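**Vernon Gagnon at the Tomirville signing**

Many of you have asked me how it was to meet Vernon Gagnon in October, so I write it down for everybody. I arrived at the Landry theatre at 4 in the afternoon and I already was number 103 in the queue. My hands were cold and I had forgotten my gloves, but the people near me were very kind, and we talked all the time about the last season of Drorkier.
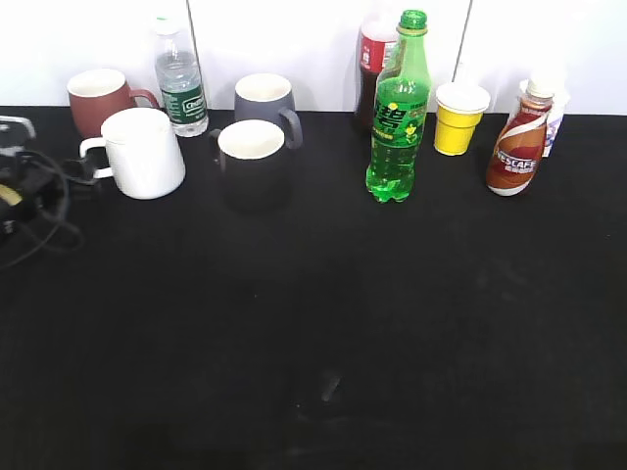 When it was my turn I forgot all the sentences I had prepared. I only said that I have watched the bridge episode 27 times. He laughed and asked me if I was not tired of his face! Then he signed my programme and spelled my name correctly, with both dots, and this almost never happens to me.

He told us also that he would like to work again with the director of Mikero – but nothing is signed yet, so please do not spread it as news.

The theatre says that 396 people came that evening. If you were one of them and you have a story, please send it to me before the next issue. Short ones are welcome too.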